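Flavitz Digital Access Project
Progress report to the Dunne Fund, second period
Prepared by Lucienne Gilbert, project lead
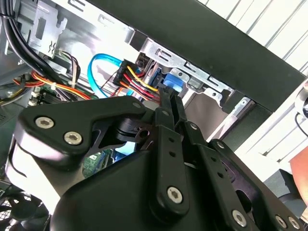
The second period ran from the start of September to the end of February. The main work was moving the evening classes into the Gelasari branch library, opening the home loan program, and rewriting the beginner course after the comments we sent you last time.

Classes
We ran the beginner course in 8-week blocks, with one evening session and one morning session a week. Enrollment reached 56, against 41 in the first period. Most of the growth came in the morning group, which is mainly retired people and parents of school-age children. The evening group is smaller than we planned. Several people told us the last bus leaves Gelasari too early for a class that ends at 9 p.m., so we have moved the start up to 6:30.

The new course spends less time on typing and more on email, online forms and passwords. Instructors asked for this, and so did learners. The unit on medical appointment portals was the most requested and we will repeat it as a stand-alone session in the spring.

Home loans
The loan program opened in November, a month later than in the work plan. The delay was caused by the loan agreement, which the library's insurer sent back twice. Borrowers keep a desktop computer for up to 20 weeks and may renew once. Demand is higher than supply and we have started a waiting list. Two households returned their machines early because they had no internet service at home. We now ask about that on the application form and give out the phone company's low-income plan details along with it.

Help desk
The walk-in help desk at Flitberg logged 380 visits. The most common requests were printing, resetting a forgotten password and filling in benefit forms. Printing takes up more staff time than it should. The library has agreed to put its own printer on the public side of the counter.

Budget
Spending is under plan on travel and over plan on room rental, as Gelasari charges for evening heating. We would like to move the unspent travel money to the rental line and ask for your approval in writing before the end of the spring block.

Next period
We will hire a second instructor for the morning group, print the learner handbook in Spanish, and survey people who dropped out before week four. Results from the survey will be in the next report. The signed expense sheets are attached separately.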